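Tatstead Institute of Hospitality and Domestic Services
Housekeeping Practice I: Course Handout, Unit 7
Bed Preparation and the Handling of Guest Garments
Instructor: Vilja Rantala
August 2024

Purpose of the Unit

This unit covers the preparation of a bed from the bare mattress to the finished surface, together with the correct treatment of clothing found on or near the bed. Students are expected to have read Chapter 17 of the course reader before the practical session. The terms used below are those of the reader and will be used in the assessment.

1. The Fitted Sheet

A fitted sheet is judged first at its corners. Each corner pocket must be drawn fully over the mattress and seated beneath it before any smoothing of the top begins. Work done on the surface while a corner is free will have to be repeated. The near right corner of the bed shown in this handout is a case for correction: the sheet lifts away on a diagonal and leaves the darker gray mattress exposed above the pale base. In such a case the student should lift the mattress corner with one hand, bring the pocket down over it with the other, and then check the corner diagonally opposite, where the tension will have changed.

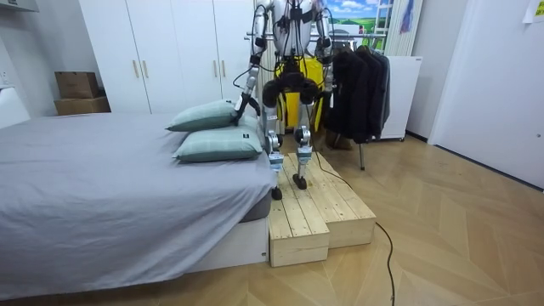
Pillows are placed after the corners have been secured. Where a pillow is already on the bed, as here, it should be removed to a clean surface while the sheet is corrected. A hand pressed on the end of a pillow will flatten the filling on that side, and the pillow should be shaken and squared before it is returned. Fabric hanging over the side of the bed toward the floor is to be gathered up before the student walks along that side.

2. Smoothing the Surface

Smoothing proceeds from the center outward, with the flat of the hand. Lengthwise creases generally call for more tension across the width of the bed; creases across the bed call for more tension between head and foot. Students often pull only at the foot, and the slack then remains at the head, where it is later hidden by pillows. This will be marked as incomplete.

3. Garments on the Bed

A garment on a hanger is moved by the hook, with the free hand supporting the fabric. It is not folded unless the guest has so requested. Liquids and bottled products are kept off the bed entirely, whether or not the cap is closed, and are moved before the garment is.

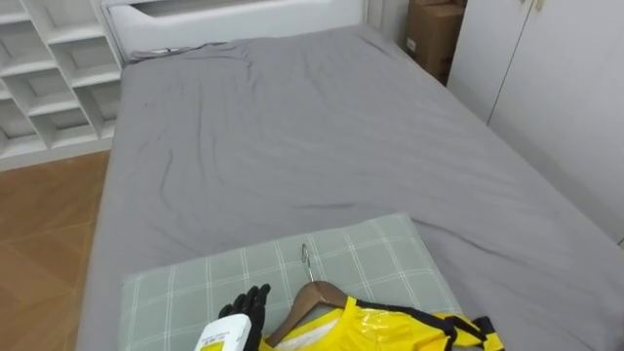 Figure 2. Yellow garment on a wooden hanger, with cushion and bottle, at the near end of the bed. Note the gathered fabric at the upper left corner.

Preparation for the Practical

Students should bring the Unit 7 record sheet to Room 1236. Questions about the record sheet may be directed to Jouko Hämäläinen.

17 shares | 3 comments

Natalia Chávez
Is the corner check done before or after the pillows in the assessment? The March version of the handout had it after.

Vilja Rantala
Before. Please discard the March version.

Ville Saarela
Section 2 cleared up the crease question for me. I had been pulling from the foot every time.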